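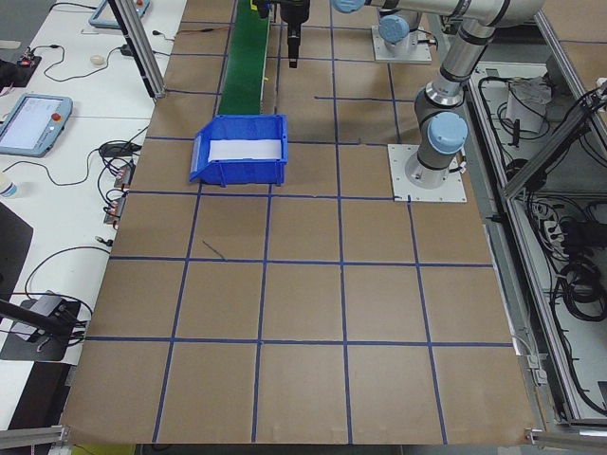

Most of the work is cleaning, she says, and anyone who takes the job expecting to write programs all day will be disappointed by the first Friday. She has looked after the conveyor cell at Zerkatetti's Yorath site since it was moved there in November, and she agreed to talk on condition that I kept her name out of it.

The cell handles small moulded parts. They come down a green belt to a blue bin, and an arm takes them from there. Everyone on site calls it Floltach, which was the project name on the purchase order and never got changed.

I asked about the blue tape, which runs in both directions over the brown top and marks it out in squares.

"It's a map," she said. "If I tell the night shift the bin wants to go one square back, they know what I mean. I don't have to send coordinates. The robot doesn't look at it at all, it's for us."

Tape lifts at the edges and collects dust, and she replaces a strip when it starts to curl. She peels it slowly and wipes the glue off with a damp cloth. Solvent is banned near the top after an earlier bottle of it took the finish off a test board.

The arm bases are bolted to square white plates, and those plates are where she starts when picks begin to drift. "People go straight to the pendant and change the point. Then the next day it's out again and they change it again. Check the bolts first." She goes over them with a torque wrench every 900 hours. Then she runs the arm to a known position at low speed and looks at where the tip ends up. If it is more than 2 mm off she stops and finds out why before she edits anything.

The bin gets the same treatment. It has white lining in the bottom, and when the lining rides up at one side the parts sit higher and the gripper comes down hard on them. She cuts a new piece when the old one won't lie flat.

Did she have a bad week to tell me about? She did -- the first one after the move. The belt controller, a Jondow unit, tripped each afternoon and came back on its own. She changed a fuse that was fine and then a relay that was also fine.

"It was a plug in the power strip not pushed home. Every time somebody leaned in to get at something else, they knocked it. I'd been leaning in there myself." She took every plug out, labelled it and put it back. It took about 6 hours, most of it spent following black cables from one end to the other.

The cables still bother her. They are tangled in the compartment under the top and they run between the devices on the side tables, and she would like them all in trunking. The quote came back at 3,000 and has been waiting for a signature. Until then she has a rule that nothing gets unplugged without a note in the log -- "what it was, what it went to, who pulled it."

She also tests the red stop buttons on the pendants at the start of each week. She presses one, tries to move the arm, confirms that it refuses, resets, then does the next. New starters do it with her until she is happy to leave them to it.

I asked what she would change if the money were there. Trunking, she said again, and then a better lamp for working under the top.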